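Teaching by hand, and who does the learning

I spent Monday with the people at Kavov, who are collecting demonstrations for a two-armed setup they call Fledero. The pitch is simple. You hold a pair of controllers, the arms follow your hands, and after enough repeats the robot is supposed to do the job alone. They have 418 recordings of tidying so far and want a lot more.

Bleddyn Sayce runs the sessions and he was very patient with me. My first try took five minutes. I kept reaching for things the way I would with fingers, and the gripper kept arriving somewhere slightly to the left of my intentions.
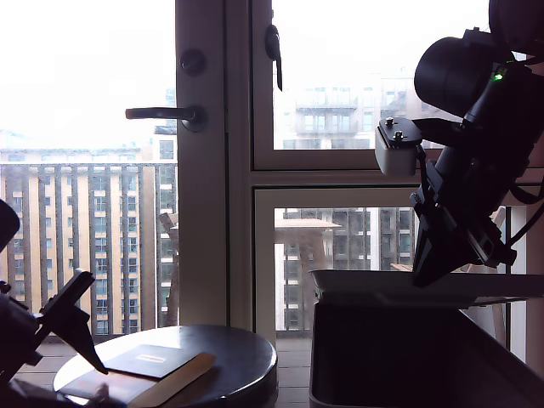
My trouble with the whole idea is what gets counted as a demonstration. Bleddyn drove for most of the afternoon and he's good, but he has learned to move like the machine. He comes in slowly and hardly ever changes his mind halfway. Give him a dark book on a glossy black table, with black grippers on either side, and he knows where one thing stops and the next begins, pale window light bouncing off the tabletop or no. I'm less sure the recordings carry that part over. They carry where the arms went.

I asked how many of the 418 came from anyone else. Roughly 124, he thought, and four of those were mine by the end of the day – I wouldn't keep them.

The answer I got to most of my questions was more data. Maybe so. I heard the same thing at Plurkico a while back, and their demo still needed its table put back just so before every run. I'd like to see one policy trained only on beginners, bad grabs and all, and then tried on a table it hasn't met. Kavov say they may get to that in September.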